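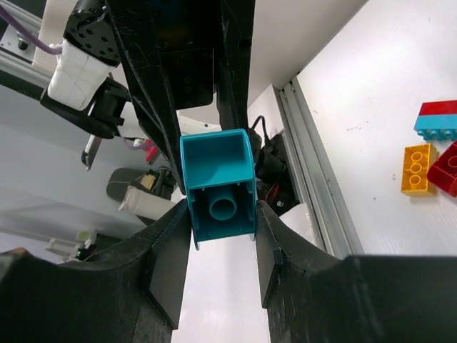
Dulbridge would prefer that we keep the failed grasps in the main set and mark them, on the grounds that a system shown only clean handling has no example of how to recover from a poor start. The remark came in with their comments on the October batch and was repeated when the collection plan was circulated. It is set down at the head of this entry as it affects most of what follows.

Workshop notebook, Coker project, two-arm station
8th May

Purpose of the session

To continue gathering demonstrations for the brick-handling task, under the revised plan. The target for this phase is 1,000 accepted episodes, with a second phase to bring the total to 2,000 if Dulbridge confirms that the first is usable. At the start of the session the accepted count stood at 261.

The dispute over failed grasps has been settled as follows. An episode in which the operator misses, re-approaches and then completes the task is to be accepted and given the tag "recovered". An episode in which the task is abandoned is to be kept in a separate folder and not counted toward the target. An episode spoiled by the station itself (lost signal, stalled joint, operator interrupted) is to be deleted the same day. Colleagues should apply these rules from this entry onward and should not go back and re-tag earlier work without asking.

Task wording

The written instruction attached to each episode has been too loose. Several earlier episodes carry the text "tidy the bricks", which covers at least three different actions. The following wordings are now the only ones permitted:

Pick up the [color] piece and hold it clear of the table.
Place the [color] piece in the tray.
Pass the [color] piece from the left arm to the right arm.
Join the two pieces.

Where a piece has more than one color, both are to be named, the larger area first. Where the operator is in doubt between two color names, the name on the Pivodier parts sheet is to be used. "Teal" appears on that sheet. "Turquoise" and "blue-green" do not, and both are to be corrected when found.

Conduct of the session

The station was started in the usual order and the arms were brought to the rest position before the first recording. Single-arm pickups came first, then two-color pieces, then passes between the arms. Joining was left for another session.

Hollow parts gave mixed results. The operator's habit is to close on the outer walls, and this is what we want recorded. If one finger goes inside the cavity the hold may look sound from the side and still turn when the arm is raised. Three such episodes were completed and have been tagged "inside hold" so that they can be taken out later as a group. No decision has been made on whether they should be taken out.

The speed of closing was again uneven between operators. The replay shows one style in which the fingers close in a single movement and another in which they close in two steps with a short wait between. Either is acceptable. What is not acceptable is a mixture within one block of recordings, and the session sheet now has a line for this.

Two-color pieces

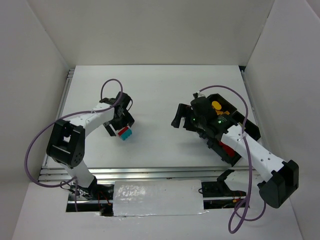 Station view, left gripper at a red and teal piece, right gripper open.

The two-color pieces were harder to approach when they lay at a slant to the table edge. Operators tended to turn the wrist late, after the descent had begun, and a good number of the "recovered" tags come from this block. The late turn is visible in the joint record as a sharp correction near the end of the approach. It has been left in. Smoothing the record would remove the very thing Dulbridge has asked to see.

It was agreed that the arm not in use should remain in a fixed waiting position with its gripper open for the whole of a single-arm episode. In some earlier recordings it was allowed to drift toward the tray before it was needed, and the first trained version began to copy the drift without any piece to fetch. Those recordings are still in the accepted set. A list of them is being made.

Starting positions for the pieces are to be changed after every 4 episodes, by hand, with the arms at rest. The practice of nudging a piece with the gripper between recordings is to stop. It saves very little time, and it leaves the arm in a different starting position from the one written on the sheet.

Passing between arms

The pass was attempted with single-color pieces only. The chief difficulty is the moment at which both grippers have hold of the piece. If the giving arm opens too soon the piece drops, and if it opens too late the two arms pull against each other and the force limit stops the recording. Operators found it easier to speak the release aloud. Sound is not recorded, so there is no objection to this.

Dropped pieces were treated under the new rules: recovered where the pass was then completed from the table, abandoned where the piece fell out of reach of both arms.

Camera matters

The wrist views were checked against the station view at the start and at the end of the session. Timing was in agreement on both occasions. The wrist view remains the better one for judging whether a piece is held squarely by the pads, and reviewers should look at it first before marking an episode as accepted. The station view should be used for judging the path of the arm and the position of the idle gripper.

The Mac Mathúna viewer still opens the two views a moment apart. The files themselves are sound. Reviewers who see a lag should close the viewer and open the episode again before reporting a fault.

Outstanding

The accepted count for this session is to be entered after review and not before.
The list of episodes showing idle-arm drift is to be completed and sent to Dulbridge with a note on how the trained version behaved.
The Pivodier parts sheet is to be printed again at a larger size and kept with the session sheets.
A decision is needed on the "inside hold" group.
The wording for the joining task may need a second form for pieces that are already partly joined. Suggestions may be written on the facing page.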